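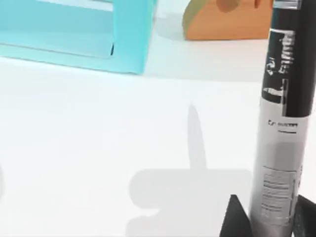
Illustration: Rodrigues

The shop at the bottom of my road changed hands in March. The new owners kept the staff, the opening hours and the awful radio station. What they changed was the shelf labels. The old ones gave the price of a thing and, underneath, the price per kilo or per litre. The new ones give the price, a large yellow flash, and the second figure in print so small that I have to take my glasses off and put my nose to the shelf to read it. On some of the drinks it is missing altogether.

I think the unit price is the most useful number in a shop, and it should be the biggest one on the label.

Take cans. A can of fizzy drink used to come in one size, or near enough. You knew what you were buying and could compare one with another by looking at the price. Then came the tall thin can, which looks like more and often holds less. My local shop sells Skomuline in a short can and a tall one, side by side, at different prices, and also in a multipack of 24. I stood there for some minutes trying to work out which was cheapest for the amount you get. It was the short can. The multipack came second, although it had the yellow flash.

I am fairly good at sums, and I was in no hurry. Most people in a shop after work have a child with them or a bus to catch, and will take the one with the flash. I don't blame them. I do it myself with washing powder, where the number of washes depends on a scoop that never seems to be the size they say.

The usual answer from shopkeepers is that the information is there for anyone who wants it. I used to accept this. But a number printed so that most people over fifty can't read it is only there in a technical sense. The same shops have no trouble printing the word SAVE three inches high.

The other answer is that it costs money to change the labels. It does, once. The Larow branch near my sister has small electronic labels on every shelf, 3798 of them according to the notice by the door, which is very proud of the fact. They can all be changed from the back office overnight. The unit price on them is still tiny. Cost has nothing to do with it there. They had a free choice of layout and they chose that one.

I would also like the units to match. At present one jar of coffee may be priced per 100 grams and the jar next to it per kilo. Loose onions are sold by weight and the bagged ones by the bag. Bondano olive oil is marked per litre in the large bottle and per 100 millilitres in the small one, so the small one looks like a bargain until you move the decimal point. A rule that everything on the same shelf must be priced in the same unit would take up one line of a page. If grams are awkward, use 1000 of them and call it a kilo, as we all learned at school.

People tell me this is a small matter, and that anyone who cares so much should shop online, where you can sort by unit price with one click. You can on some sites. On others the button is missing, or it sorts grams and kilos into the same list as if they were equal. And plenty of people on my road don't shop online and aren't going to start.

I have written to the new owners and suggested that they swap the two figures round. They sent a polite card back saying that my comments had been passed on. I still go in most mornings for the paper, and I've started taking a magnifying glass.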